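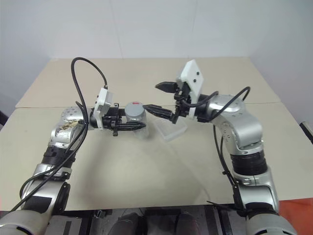 Lidded cylindrical container and clear plastic piece, on the tabletop.

Storage notes: lids, labels and trays

Members of the Reldale home storage group asked in May for a short note on dry goods containers. The points below apply to the cylindrical type with a separate lid, in any size, and to the clear trays often used under them.

Labels. A label on top of the lid is readable in a drawer or a deep box, and useless on a shelf above eye level. If the container moves between the two, put a second label on the side. Small labels are adequate for a date and a short name. Anything longer belongs on a card inside the cupboard door. Remember that a label on the lid goes wherever the lid goes - when several containers are washed together, match lids to bodies before refilling.

Lids. Wipe the rim before closing. Flour and fine sugar collect there and keep the lid from sitting level. For a screw lid, hold the body low with one hand and turn the lid with the other. For a push-on lid, lift a little at a time around the edge. Pulling hard from one side tends to throw the contents.

Filling. Leave a gap at the top wide enough for a scoop. Lenuța Cozma tested the group's shared rice container, which takes 572 grams to the brim, and found that stopping nearly 200 grams short let a standard scoop in and out without spills. Weigh the empty body first and write the figure on the base in wax pencil.

Trays. A shallow clear tray catches what falls during filling and can be tipped back into the container if it was clean and dry to begin with. Set it flat before pouring. Clear plastic scratches quickly under abrasive pads, so use a soft cloth and let it air dry on edge.

Stacking. Keep stacks to 2 containers, heavier one at the bottom.

The Pillach cupboard list has been updated to match these notes. Corrections to the list go to Lenuța before the next issue.

Posted 2019-10-08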